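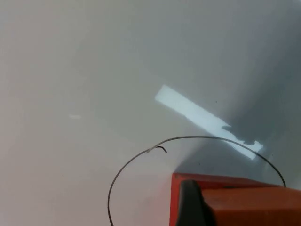 손목 카메라만으로 쌓기 정책을 학습할 수 있나요?

블록이 시야에 들어와 있는 동안에는 가능하지만, 접근 초반에는 고정 카메라가 함께 있어야 정책이 안정적으로 움직입니다. 이 저장소의 기본 설정도 두 시점을 모두 입력으로 받습니다.

Jemden 쌓기 데이터와 시점 탈락 학습 코드

개요

Jemden은 탁상형 양팔 로봇의 원격 조작 기록과, 그 기록으로 모방 학습 정책을 훈련하는 코드를 묶은 저장소입니다. 과제는 색이 있는 블록을 집어 다른 블록 위에 올리는 짧은 작업입니다. 연구 질문은 하나입니다. 학습 중에 카메라 시점 하나를 무작위로 가리면, 실행 중 그 시점의 정보가 부족해졌을 때 정책이 덜 흔들리는가.

기준 정책은 Timonley이고, 같은 구조에 시점 탈락을 넣은 것이 Falcão입니다. 두 정책은 신경망 크기, 학습 단계 수, 행동 구간 길이가 같습니다. 다른 것은 탈락 적용 여부뿐입니다.

데이터 구성

전체 에피소드는 1,119개입니다. 이 가운데 887개가 학습용, 200개가 평가용이고, 나머지는 카메라 간 시각이 어긋나 별도 폴더에 두었습니다. 별도 폴더의 에피소드는 아래 결과에 쓰이지 않았습니다.

에피소드마다 다음이 들어 있습니다.
손목 카메라 영상
고정 카메라 영상
관절 각도와 그리퍼 개폐 값
조작자가 보낸 목표 관절 각도
성공 여부와 실패 유형

영상과 관절 값은 같은 기준 시계로 맞춰져 있습니다. 영상 프레임이 빠진 구간은 보간하지 않고 결측 표시를 남겼으니, 직접 로더를 작성할 경우 결측 열을 먼저 확인하십시오.

수집 환경

모든 기록은 Pavstead 작업실의 같은 탁자에서 모았습니다. 조명은 고정하지 않았고, 오전과 늦은 오후 기록이 섞여 있습니다. 반사광과 그림자의 위치가 에피소드마다 다르며, 이 차이를 보정하는 전처리는 넣지 않았습니다. 학습 코드의 밝기 변형도 기본값은 꺼짐입니다.

블록을 쌓는 위치는 보드 위에 손으로 그린 선으로 표시했습니다. 선은 조작자를 위한 것이고 좌표로 기록하지 않았습니다. 정책에도 따로 입력하지 않습니다.

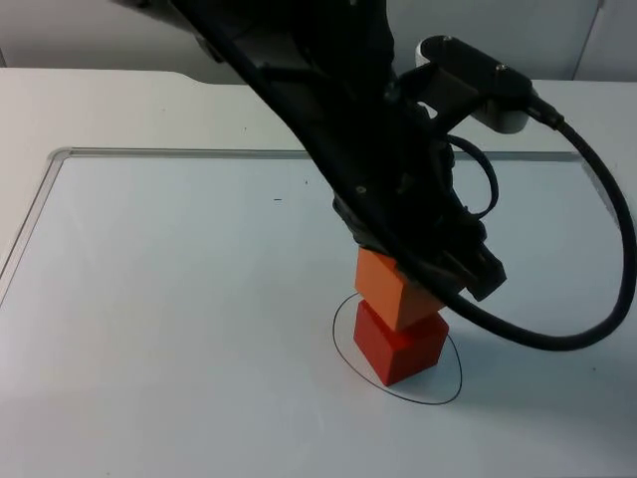

성공 판정은 그리퍼가 블록을 놓고 물러난 뒤에 합니다. 위 블록이 아래 블록에 얹힌 채로 있으면 성공이고, 모서리가 조금 어긋난 경우도 성공으로 봅니다. 위 블록을 놓기 전에 제한 시간이 끝나면 실패로 기록합니다.

실패 유형은 4가지입니다. 집기 실패, 이동 중 낙하, 놓은 뒤 무너짐, 시간 초과. 한 에피소드에 둘 이상이 해당하면 먼저 일어난 쪽을 적었습니다.

학습 방법

시점 탈락은 배치 단위가 아니라 표본 단위로 적용합니다. 가려진 시점의 특징 벡터는 학습 가능한 토큰 하나로 바꿉니다. 검은 영상을 넣는 방식도 시험했으나 초기 학습이 불안정해서 쓰지 않았습니다. 두 시점을 동시에 가리는 경우는 없습니다.

탈락 확률은 설정 파일의 view_drop 항목에서 바꿉니다. 값을 0으로 두면 Timonley와 같은 학습이 됩니다.

결과

두 시점이 모두 정상일 때는 Timonley와 Falcão의 차이가 반복 실험 사이의 편차 안에 들어옵니다. 고정 카메라를 가리면 둘 다 성공률이 떨어지지만 Falcão 쪽의 하락이 작습니다. 손목 카메라를 가렸을 때는 결과가 고르지 않습니다. Falcão가 블록 근처까지는 잘 가는데, 마지막 정렬에서 자주 멈춥니다.

탈락 확률을 높게 잡으면 두 시점이 정상인 조건에서도 놓는 위치가 흐트러집니다. 적정값은 이 데이터에서만 찾은 것이므로 다른 과제에는 다시 탐색해야 합니다.

알려진 한계

탁자가 하나뿐이라 배경 변화에 대한 결론은 낼 수 없습니다. 케이블이 고정 카메라 쪽으로 나오는 구간도 그대로 남겨 두었고, 가림 정도에 대한 주석은 없습니다. 힘 센서 값은 수집하지 않았습니다.

실행 순서

먼저 데이터를 data 폴더에 풀고 check_sync를 실행합니다. 오류가 없으면 train에 설정 파일 경로를 넘깁니다. 평가는 evaluate로 하며, 가릴 시점은 mask_view 인자에 wrist 또는 fixed로 지정합니다.

변경 내역

9월 갱신에서 실패 유형 열을 추가하고, 평가용 목록에 중복으로 들어 있던 에피소드를 정리했습니다. 이전 목록으로 얻은 수치는 현재 수치와 직접 비교하지 마십시오.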